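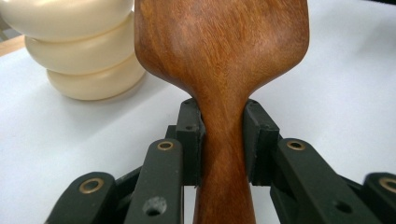

Oona Peltonen wrote in to say that a wooden spoon is the only thing in her kitchen she'd bother to rescue, and that any article on wooden kitchen tools ought to start with the handle, so I'm starting with the handle.

## Shape and grip

Wooden spoons, paddles, spatulas and scrapers all belong to one big family, and the family resemblance is in the outline: a broad part, a pair of shoulders, a neck. The neck is where the wood is thinnest, and it's where a badly made one snaps (I've broken two that way, both in stiff bread dough). Good makers cut the shoulders as a curve, never a hard corner, and let the grain run the long way from top to bottom. If the grain wanders off sideways at the neck, put it back on the rack!

A lot of pieces flare out again past the neck, so your hand has something to stop against. I love that flare. My favorite paddle from Gurine has one and I can stir jam with it for ages.

## Woods

Beech and maple are the everyday choices, pale and close-grained. Cherry starts out fairly pink and darkens over the years. Olive is heavy and wildly streaked, and it costs more. Then there are the reddish-brown tropical woods, which take a lovely polish but can be oily, and some people's skin doesn't like the dust when they're sanding (mine doesn't, I come up in bumps). The seller won't always know the species, and color alone won't tell you, because stain and oil change it so much.

## Finish

Two camps here. One sands very fine and rubs the wood until it shines. The other, and Tianyou Tang is firmly in it, wets the wood first to raise the grain, lets it dry, sands it again and leaves it dull. I go back and forth. A glossy spoon is prettier on the wall, but a film varnish can chip with hot food, so for anything that's going in a pot I stick with plain mineral oil or a walnut oil that cures.

## Washing and care

- Hot water, a little soap, dry it with a towel right away.
- No dishwasher, and no soaking overnight in the sink.
- Stand it up to air, broad end on top.
- Oil it when it looks chalky. Mine get theirs in February, when the heat has been running for months.

Onion smell comes out with coarse salt and half a lemon, mostly. Fuzzy patches want a light sanding and fresh oil. A crack at the neck is the end of it as a stirring tool, though I've got an old one from the Hurkura market propping up beans in a flowerpot.

## See also

Spurtle; rice paddle; butter paddle; bench scraper; cutting board oil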